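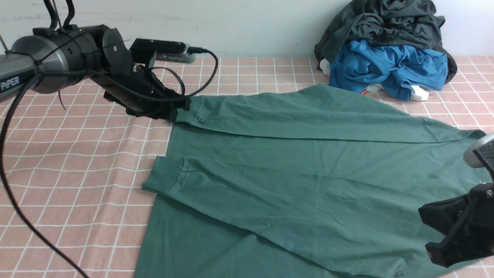
Our project asks how a two-arm robot can learn to fold long-sleeved shirts when we have only few demonstrations. The body of a shirt is large and forgives small errors, but the sleeves do not. In our setup the left gripper takes the sleeve by its cuff, because the ribbed edge is thicker than the rest of the cloth and easier to find. We wanted to know if a policy improves when each demonstration is cut into short steps and every step gets its own label.

We recorded 80 demonstrations by teleoperation and trained two policies on the same data. The first policy saw every demonstration as one piece. The second saw it cut at each moment when a gripper closes or opens. After cutting we had 979 segments.
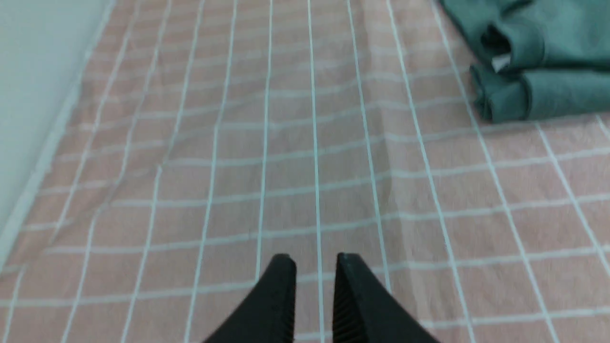

The cutting was done by a script and then corrected by hand, which took us more time than the training. In 2 demonstrations the script found no cut at all, and we labeled these completely by hand.

Each policy was then tested in 200 trials. The segmented policy missed the cuff less often – mostly in the first grasp. In the second fold we saw no clear difference between them.
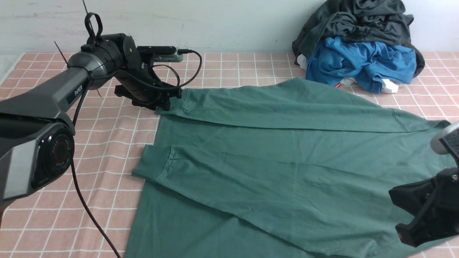 Last changed: Mar 27, 2024

Dark shirts remain difficult for both policies, especially where one sleeve lies over the body in the same color. Our supervisor, Sabine Kasten, proposed to add depth input for this case. We will try it with the Alov data set first.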